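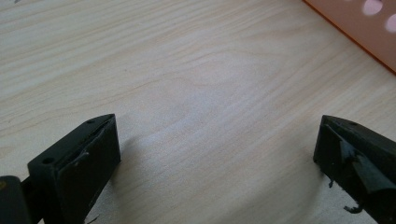
Chapter 11
Caring for Household Textiles

Most of the cloth in a home is never worn. Towels, sheets, curtains, napkins and cleaning cloths are used hard, washed often and replaced only when they fall apart. This chapter looks at what these textiles are made of, how they wear out, and how washing and drying affect them. Clothing was covered in Chapter 9, and you will need the fiber tables from that chapter for some of the work here.

11.1 Fibers and what they do

Cotton is the fiber you will meet most often. It takes up water well and stands up to high heat, but it wrinkles and can shrink in its first few washes. Linen is stronger than cotton when wet, and it dries faster. It is also stiff at first and creases sharply. Polyester holds very little water inside the fiber. A polyester cloth can still pick up spills if the yarns are split very fine, as in microfiber, where the liquid is held in the gaps between them.

Blends share the traits of their parts. A sheet that is half cotton and half polyester wrinkles less than pure cotton and dries sooner, but it also feels warmer against the skin and tends to pill.

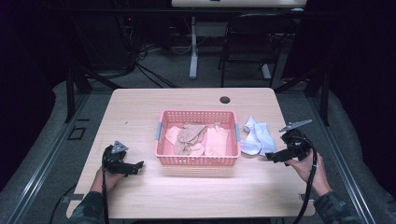
Sorting comes before washing. Sort first by color, then by weight and by how dirty the items are. Heavy towels rub against thin cloths in the drum and wear them down, and lint from new terry will stick to anything smooth. Kitchen cloths should be kept apart from bath linens – grease can move from one load item to another in warm water.

11.2 A case to follow

Lâm Đoàn runs the linen room at Botha, a small guesthouse. In July the room handled 2263 pieces, and 163 of them were taken out of use. Most had thin spots or torn hems. The rest were stained in ways that washing could not fix. We will return to these figures in Section 11.4, where you will work out a loss rate and compare it with the rate for a family home.

Before you read on, find 2 textiles at home that are used for the same job, such as an old dish towel and a newer one. Write down the fiber content from each label. Hold each one up to a window and note where the light comes through. Keep your notes – you will use them in the first exercise.

Terms to know: absorbency, blend, hem, lint, pilling, terry, yarn.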